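Module 3, Handout 4: The Cleared Surface
Home Organisation and Domestic Practice, evening course
Tutor: Fouzia Chaudhry

Read this before Tuesday. It replaces the old handout on desk trays, which several of you rightly said was an advert for desk trays.

1. The claim

Most tidying books make some version of the same promise: clear the table and the rest of the room will follow. The Vosto method puts it most strongly. You empty the surface completely, leave it for a day, and put back only what you miss. I have tried this in two houses and I am not convinced. Things taken off a table have to go somewhere, and in both houses they went on to a chair.

The books also treat "clear" as if it had one meaning. For this course we will use two:

Bare: the part of the surface you are working on has nothing standing on it.
Kept: the surface has a small, agreed set of things that live there.

A good deal of the muddle in last term's essays came from people starting with one and finishing with the other.

2. Bare

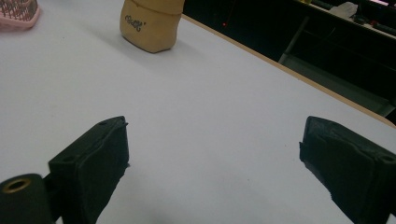 Fig. 1. A plain white tabletop, matte, with nothing set down in the middle.

Pale matte surfaces get praised for looking calm. They also show every crumb and pen mark, so whether you find them calm depends on who eats there. The Jallirex leaflet in your pack says a white top "encourages tidiness". It gives no evidence. My own guess is that it encourages wiping, and you should keep the two apart in your diaries.

Questions of cost come in here too. A Sýkora desk of the sort passed round in the catalogue is listed at 665, and a plain board to lay over a table you already own is 24. I can't see what the extra money does for the mess. If anyone has an argument that isn't about looks, bring it.

3. Kept

The usual advice is "contain the small things". Fine, but a container is also an invitation. Put out a large basket and you will fill it. The Istex workbook suggests one for every surface in the house and, by its own checklist, you would end up with 20 of them. I would rather you started with a single small pot and argued about what deserves to be in it.

A brush is a fair test. It is used daily, it is awkward in a drawer, and it is nearly always wider at the head than the pot is at the mouth. 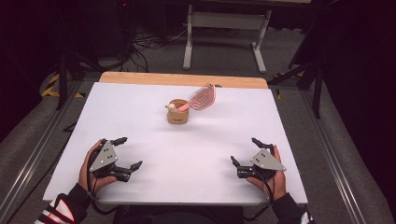
So a low pot will do for the handle and leave the head sticking out, leaning whichever way it likes. Some books count this as failure and want a taller container. I count it as a brush you can find. The same goes for ornaments. The strict line is that a little figure has no business on a working surface, and I have never heard a reason for this that wasn't simply taste.

Kraft paper pots are cheap and light. I would not keep one near a sink.

4. For your diary

Pick one surface at home. Write down what is on it before you touch anything, including the things you are embarrassed by. Decide whether you want it bare or kept, and say so in one sentence. Look again at the same time each evening for a week and note what has come back.

Please don't tidy before you look. Last term one diary reported a perfect week and I did not believe a word of it.

Reading: pack, page 103 onwards. Skip the boxed tips.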